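I want to write a few posts about buying used office computers. In October I bought one for our translation office, and I made mistakes that other people can perhaps avoid.

First mistake: I looked only at the price. The seller had a page full of old desktop towers, all of them cheap, and I felt very clever for ten minutes. Then I read the word "untested" under every one.

"Untested" can mean that the seller has no time. It can also mean that he tested it and did not like the result. I ask now with one simple sentence: "Does it start, and may I see it start?" 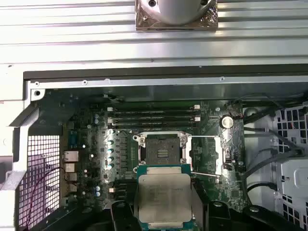

Thread by Shiuli Liyanage
Small office, old machines, new opinions

Second mistake: I did not ask about the disk. Ours came with no disk at all. This was written in the listing, in gray letters, below the delivery costs. I have read contracts for a living and I did not read this.

In the end a missing disk is not so bad. You put in your own, and you do not inherit the tax letters of a stranger. But it belongs in your calculation before you pay, together with the power cable and the keyboard.

My colleague Arif Jayasinghe keeps a list of what we spend on equipment. He pointed out (politely!) that with disk, memory and a new fan my bargain was 23 euros cheaper than the refurbished one with a guarantee that he had sent me in the first place. 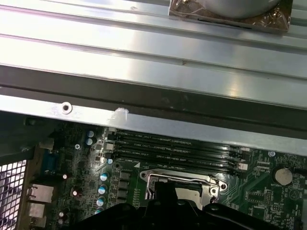
Last updated: October, 9:40 am

Svenja Stöcker asked under the first post how old is too old. I do not have one answer. For writing, mail and a terminology database, an old office tower is still good. For video calls with five people and a shared screen I would go newer.

What I check first is whether the current version of your operating system supports the processor. You can look this up before you buy. If the answer is no, a low price does not help you much.

Then the size. Office towers exist in a normal size and in a slim size, and a normal power supply often does not fit in the slim one. I learned these words in three languages that week. None of my clients has ever needed them.
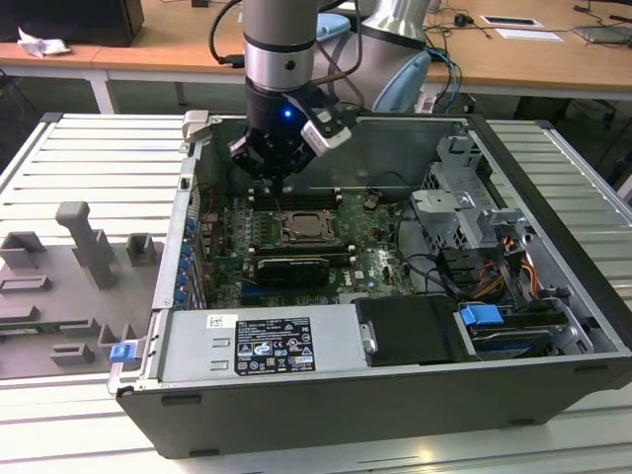
And please ask what the computer did before. An office is usually fine. A workshop or a smoking household is another story, you can clean for a whole afternoon and the smell stays in there.

Hawi Araya wrote to me that her town has a repair evening where you can bring the machine and somebody looks at it with you. We have one in the library too, and I did not know it. They found our bad memory module in the time I needed to drink one coffee.

About selling your old one: erase the disk properly, or take it out and say so in the listing. In black letters, please - at the top.

Next I have to decide about the monitors. Arif has already sent me a link and this time I will open it.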